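Home robots still learn to tidy in virtual bedrooms

Can a machine put a child's room in order yet? The answer from Stasska, a small software firm, is "partly". In June the firm published results from its tidying test, in which a program must find things left on the floor and return them to a shelf or a box. All the work is done in simulated rooms.

The firm ran 2129 trials with two control programs, Bavon and Skovix. Bavon finished 80 per cent of the easy tasks, where one object lies on open floor. Skovix was slower, but it made fewer mistakes with objects of unusual shape.

Beds remain the difficult part. Both programs can recognise a blanket, but folding it on a high bed is beyond them for the moment. Stasska says it will need three more versions of the test before it tries the same chores with a real machine in a real home.

The firm has also put some of its rooms online, so that other teams can use them. One of the bedrooms has a loft bed with a crumpled blue blanket, and a wooden boomerang to be picked up from the floor.

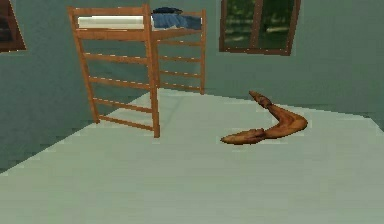

Also in brief: Sowah delays its shelf-filling machine

The shop equipment maker Sowah will start its supermarket trial later than planned. The company gave no new date.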